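Pisteck Hanging Wire Basket, Black

A rectangular wire basket for rails in kitchens, laundry rooms and workshops. It hooks over the rail from above and lifts off for cleaning. No drilling is needed if you already have a rail in place.

Load and fit
Maximum load is 4 kg, spread evenly. Each basket ships with 2 hooks. Check that your rail is fixed to studs or masonry before hanging anything heavy. The basket has an open top and can be hung at any point along the rail.
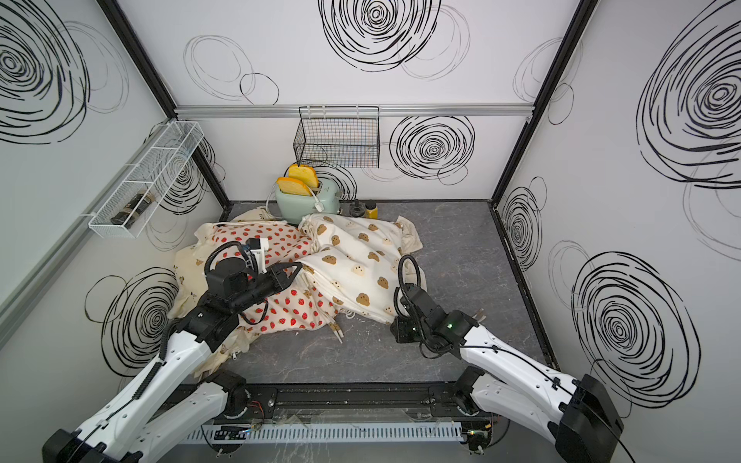
Finish and care
The wire is powder coated in matte black. Wipe with a damp cloth and mild soap. Do not use scouring pads or bleach. The basket is not dishwasher safe, and the coating may chip if it is dropped on a hard floor.

Using it over a counter
Leave enough room under the basket to reach small appliances such as a toaster. Do not hang it directly over a stove. 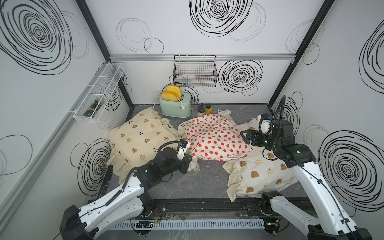
Related items
Edgate wall rail, 500 mm
Edgate wall rail end caps
Tarkia shelf basket, white
Strachan spare hooks

Ordering
Trade packs are supplied from our Strachan warehouse. Orders of 200 or more need a longer lead time, so please ask for a quote first. Unused baskets can be returned in the original box. Prices last updated 25/03/2023.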